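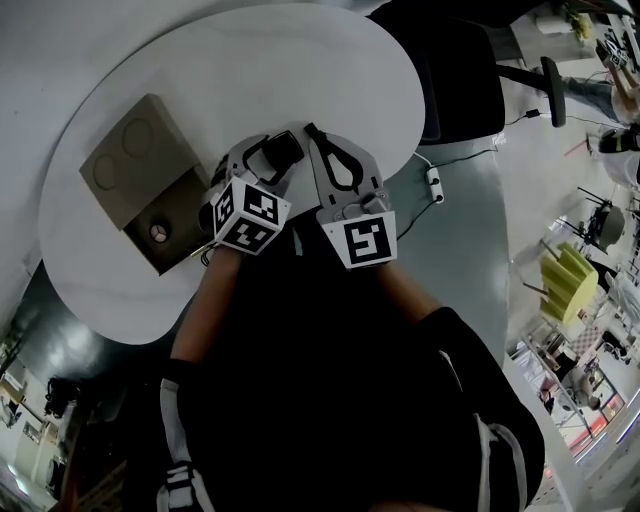
March 3, 2020

Got to the workshop a little after lunch and stayed until Mackenzie wanted to lock up. Worked on the gripper the whole time, apart from a coffee and a long talk with Jawad about his parking.

The pads are the main thing. The old flat ones let anything smooth slide out as soon as I tilted my wrist. The looped rubber ones give a bit when they touch, so the fingers don't have to meet the part dead square. I glued the first pair on last night at home and the left one had crept down a little by this morning. Peeled it, cleaned off the old glue, put it back with the thin tape Bushra gave me. It held all afternoon. I'll check it again tomorrow before I trust it.

Then the marker cubes. The tracking software finds the big square marker fine when it faces the camera straight on. When I roll my hand over it loses it for a moment and the position jumps. Bushra thinks it's glare and wants me to print on matte paper. I think the cube sits too low on the finger. We'll try her way first as it only costs a sheet of paper.

Ran 20 grabs with the round part before the break and wrote them all down. 8 were bad. Most of the bad ones were me closing too early, and I could feel it as I did it. The rest were the left finger, which still leans in more than it should. There's play in the pivot. I tightened the screw and the finger went stiff, backed it off and the play came back. Needs a washer, or a new hole drilled properly this time. I drilled the first one in December in a hurry and it shows.

Hnat stopped by around four and wanted to know when the thing gets a motor. Told him the same as last time – hand-held first, then the arm. He said the Galtent people put the motor on first and fixed the fingers later. Maybe so. I've already burned out one servo on this project and I don't want to buy another until the fingers close the same way twice.

The Paracha software crashed once, after the second batch. Lost up to 60 seconds of recording, nothing worth doing over. I had the save interval set to 1000 frames and I've brought it down. Should have done that weeks ago.

My forearm is sore. The grip is too heavy toward the front and I end up holding it with my wrist bent. Going to try moving the weight back toward the handle, or at least padding the handle. Ülle has some foam left over from her drum case and said I can have it.

Spent so far this month: rubber, tape, one pack of small screws. Still owe Mackenzie for February bench time. Pay that before I order anything else.

For tomorrow:

- washers for the left pivot (check the jar at home first)
- matte print of the big marker
- ask Ülle about the foam
- another set of grabs with the round part, same starting spot
- copy today's files to the other drive

Home by nine. Ate the leftover rice and wrote this. The fingertips of my right hand still smell like glue.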